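The Budget, Round Two

I promised back in September that I would write up how we are spending the equipment money this year, and then of course I didn't, because every time I sat down the list had changed again. It's still changing, if I'm being fair, but it has slowed down enough that I think I can put it in front of you without having to take it all back next month.

So — the big things are settled. The arm stays. I had half a page of notes on swapping it for a smaller one from Saromitz, and I even got as far as a quote, but a smaller arm means new mounts and a new gripper and probably a new me by the end of it. What we do need is everything that goes next to the arm, and this is where I always get the numbers wrong. I put down 300 dollars for bins, clamps and cables last year, feeling very grown up about it, and had spent it before the leaves were down.

Bins are a good case. Plain sheet metal, two of them, a bar clamp on either side, and a handful of toys and a cup to pick up. It looks like the cheapest corner of the whole project, and in one way it is! But the metal gets scuffed, and the clamps wander off to other jobs (I have caught myself borrowing one for a bookshelf), and I would like a spare set of each on the shelf before we start the long runs.

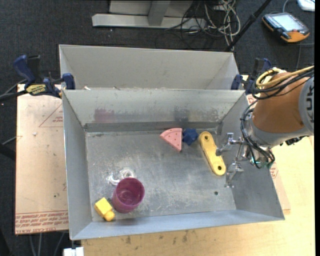 Olesia Stelmakh wrote back to my first draft that I was still being stingy about the gripper, and that spare fingers ought to come before spare bins, seeing that a bin with a dent in it will go on working and a bent finger stops the whole day. She would also put 12 percent aside for shipping.

I've moved things around to suit her, grumbling only a little. The total now sits at 2286 dollars, with the fingers at the top and the second pair of bins quite a bit farther down. Desjardins can do the cable sleeves for 74, and I'm waiting to hear from them about delivery before I order anything else.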